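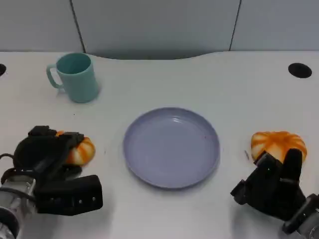

Knee joints again, Wednesday, April 10, 2024

Filed under: Bench Notes, Transforming Toys, Repairs & Mods

Okay, so the Boltudus is back on my bench and I am still fighting the left knee. For anyone picking this up cold: it's the big tracked carrier from the second Trellow wave, the one that folds down into a robot with legs like fence posts, and every single one of them I've handled has gone floppy at the knee. Mine can't hold a standing pose overnight. I put it on the shelf in December looking heroic and came in the next morning to find it doing the splits!

I took the shin apart (two screws, then the pinned cap, which you have to coax out from the inside) and the trouble is the same as on the Baird reissue. The ratchet teeth are fine. What's worn is the little plastic collar that presses against them, so the click is there but it has no bite. I'd blamed the spring all winter and ordered a bag of stiffer ones from Erken, and I feel a bit silly now because the old spring is perfectly good.

First try was floor polish on the collar, two coats, left to cure. Better for a few bends and then floppy again. I don't think polish is ever going to do it on a ratchet. It's great on ball joints, keep using it there.

Second try was sanding a shim out of scrap sheet. I started with 300 grit to get the thickness down and then finished on 1000 so it wouldn't chew the teeth. Fiddly, and I launched the first one across the room, but the second one seated nicely and the knee has a proper clunk to it now. I worked it back and forth 30 times and it still felt tight, so I'm cautiously happy. The transformation is a touch harder because the shin wants to catch on the track cover on its way round. You need to lift the cover first, which the instructions don't mention at all.

Things I still want to sort out:

- right knee, same treatment, even though it's only slightly loose
- the chest hinge squeaks (dry silicone? ask before using anything oily, we all remember the cloudy windshield)
- the mold number inside the shin reads 909 on mine, and I'd love to know if the later run has the same one or if Trellow quietly changed the part

Also, please put the small screwdriver back in the drawer when you borrow it. I used the wrong size on the shin screws and now one of them has a slightly chewed head, and it's staying like that until I find a spare.

Going to leave him standing till the weekend with the cannon on, as that's the heaviest setup. If he's still upright I'll do the other leg.

Comments (3)

trackpad_tom: Mine has 909 in the shin too and it's just as floppy, so there's one for your list. Bought at launch.

minibotmarge: Did you glue the shim or is it just sitting in there? I did the Baird one with no glue and it walked out of place after a month or so.

shelfwarmer: Lifting the track cover first!! I've been forcing that thing since the day I got it. Thank you.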